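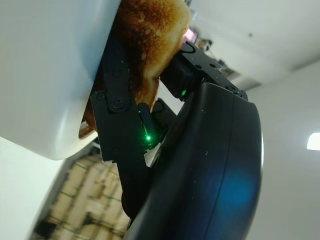 5 min read
August 2026, by Mebrat Habte

So, the toast robot! I promised an update back in January and then disappeared into a pile of connectors, and several of you have written very kindly to ask whether we'd given up. We haven't. Renaud (the whole project is called Renaud now, both arms and the mess of code that moves them, and I no longer remember who started it) is alive and bolted down at the Pavitz workshop, and most evenings I come home smelling of bread.

If you're new, the idea is a simple one. We wanted a two-armed robot we could put together ourselves and teach a proper kitchen job, start to finish: pick up the bread, put it in the slot, push the lever down, take the toast out, set it on a tray. A kid can do it half asleep. It has taken us most of a year.

The arms are a Breron kit, bought secondhand, and I want to say something nice about kits before I complain. The joints went together beautifully. Every screw had its place, the bearings slid in with a little sigh, and for two weekends I felt like the cleverest woman in the building. Then we got to the wiring. The cable that runs through the elbow has to be fed in before the shoulder cover goes on, and the manual mentions this two pages after it tells you to put the shoulder cover on. I did the left arm, took it apart, did it again, and then went and made exactly the same mistake on the right arm, with the manual open in front of me and a note to myself in the margin.

After that came calibration, which I had been dreading and ended up rather enjoying. You move each joint to its zero position by hand, tell the controller "this is home," and hope you lined up the marks properly. I was one encoder tick off on a wrist and didn't notice for days. Everything near the middle of the table was fine, and everything out at the far reach landed a little to the left, so I kept blaming the camera. I apologize to the camera.

The motion side runs on Irken, our own little program, which started out at 600 lines and has since grown a good deal fatter. It does less than you'd think. One part plans a path for each arm, another part makes sure the two paths don't cross, and a third just watches the motor currents and stops everything if a number climbs too fast. That last part is my favorite piece of code I've ever written, and it's also the shortest. I wrote it on the bus.

The harder question has been how to divide the job between the two arms. My first plan had one arm doing all the bread work while the other stayed parked out of the way, and it worked all right until we came to the lever. When you push down on one end of a toaster, the other end would like to come up. People steady it without thinking, and I'd never once noticed my own left hand doing it until I stood in my kitchen and watched myself make breakfast. So now the idle arm gets a job: it leans in and rests against the body while its partner does the pushing.

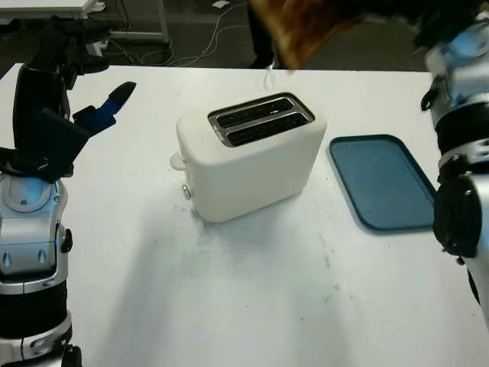 Abdelilah Ouali thinks I should have screwed the toaster to the table months ago and saved myself the trouble. In his view the second arm is a very expensive paperweight, and a block of scrap wood and a clamp would do the same work for nothing. We have this conversation every week over tea. He's right about the cost, of course! But the toaster at home isn't screwed down either, and I'd like Renaud to cope with the world more or less as people leave it.

He did win the argument over the grip, so let me be fair to him. I'd been using one closing force for everything, and bread and toast want very different handling. Soft bread squashes if you so much as look at it, and then it's too wide at the bottom and too thin in the middle and it won't go in the slot. Toast is stiff, but the crust crumbles, and once there are crumbs on the fingertips the next slice likes to slide. Abdelilah said to close slowly until the current just starts to rise and then hold there, and to wipe the tips between runs. I held out for a while with something much more complicated involving a lookup table. Then I tried his way.

Pulling the slice out is still the part I tinker with most. If the gripper comes up even slightly off vertical, the toast drags on the side of the slot and turns in the fingers, and after that the arm's idea of where the bottom corner is and the real bottom corner are two different things. I've slowed the first part of the lift way down. It looks a bit solemn, like somebody raising a flag, but I've grown fond of it.
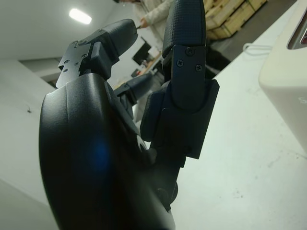
Most of my time this month has gone into the wrist, where all that care has to come from. There was a bit of play in it, not much, just enough that you could feel a click if you took hold of the hand and rocked it gently. A click at the wrist is a real wobble by the time you get out to the fingertips. I took it down to the last ring, found a screw I'd never tightened, put a dab of threadlocker on it, and spent the rest of the evening putting everything back together in the right order (cable first, Mebrat, cable first).

A few people asked what it costs. The spare parts and connectors have come to 200 dollars since the last post. The arms themselves I'd prefer not to add up, and please don't do it for me in the comments. The bread is cheap, and the heels go home with whoever wants them.

Next on the list is butter. I've been reading up on spreading, and there is over a shelf's worth of opinion on it and very little that helps a person with a force sensor and a cold stick of butter. My plan is to start with something softer, probably cream cheese, and a plastic knife with a fat handle. Abdelilah has already said he's standing well back.

If you've built a Breron arm and found a better way to route that elbow cable, please write to me, I would love to hear it.

Contact | © Mebrat Habte | Back to top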